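Nanami Hattori
2024-07-07

Thread on the two-arm build, because several people asked what happened to it after the spring posts. Short version: both arms move, one of them moves well.

For anyone new: the goal is a pair of arms on a bench that can take small things out of a box and put them in a tray. Built at the Bondarchuk workshop, where I rent a bench and a shelf. It's a hobby project and I have a day job, so it goes slowly.

The left arm is a secondhand Heltenell. I paid 618 dollars for it with no controller and no manual. The previous owner had stripped two of the screws on the base plate and filled the holes with glue. Getting the glue out took an evening.

The controller is my own. Three boards in a plastic lunch container with holes drilled in the lid for the cables. I keep meaning to make a proper case. The container has held up fine, so the case keeps moving down the list.

First lesson, repeated from last time: label both ends of every cable. I labeled one end. When I moved the bench in spring I spent most of a Saturday's worth of hours finding out which encoder was which.

The right arm is the one giving me trouble. It has a hand on it instead of a two-finger gripper. Hajnalka Farkas built the hand and lent it to me until September. It has more joints than I know how to use well, so at the moment I close all the fingers together and treat it like a mitten.

Treating it like a mitten works better than I expected for soft packages. It works badly for anything flat. Hajnalka's advice was to stop trying to pinch flat things and slide them to the tray wall first, then scoop. I have that half written.

Power. I started with one supply for both arms. When they accelerated together the voltage sagged and the left controller reset. Two supplies now, with a common ground and one emergency stop that cuts both. The stop button is screwed to the front of the bench where I can hit it with my hip.

Please put the stop button in before you put the motors in. I did it the other way around and had an arm lean on a clamp lamp for long enough to melt the shade.

Software: I use Pileo for the simulation and my own scripts for everything after that. Every motion runs in the simulator first. If it clips the tray or the other arm there, it doesn't get near the hardware. This rule has saved me at least one wrist motor.

The kitchen counter in the sim is the stock one that came with the scene pack. I swapped in a tray and a box and left the rest alone, down to the marble. A plain gray plane would load faster, but I want some clutter for the vision code to deal with.
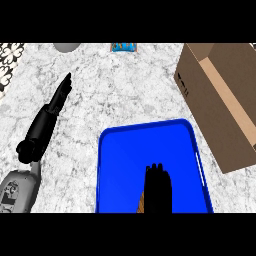

The left arm's parking position is the thing I've been changing all week. If it parks too far in, the right arm has to go the long way to reach the box. Too far out and the elbow gets close to its limit, and the controller complains on the next start.

I ran 70 pick attempts in sim with the new parking position and 30 with the old one. I should have done the same number of each. I stopped the old one early when it kept timing out on the box side, so I won't post a comparison until I've run it properly.

The box is harder than the tray. Tray walls are low and the hand can come in from nearly any side. With the box, the flaps get in the way of the wrist. On the real bench I taped them down — in the sim they stay up and I have to plan over them. I may model the tape at some point.

Someone asked about Flelance belts for the shoulder. I have one on the left arm. It's quiet and it has stretched a little since I fitted it. Re-tensioning takes ten minutes if you can reach the bolt, and I can't, so I take the cover off and it takes an hour.

Next jobs: finish the slide-and-scoop motion, rerun the parking test with equal numbers, and replace the wrist cable on the right arm, which has a kink I don't like.

I'll put the wiring diagram up once I've redrawn it. The current one is in pencil and has two versions of the ground wire on it, and only one of them is right.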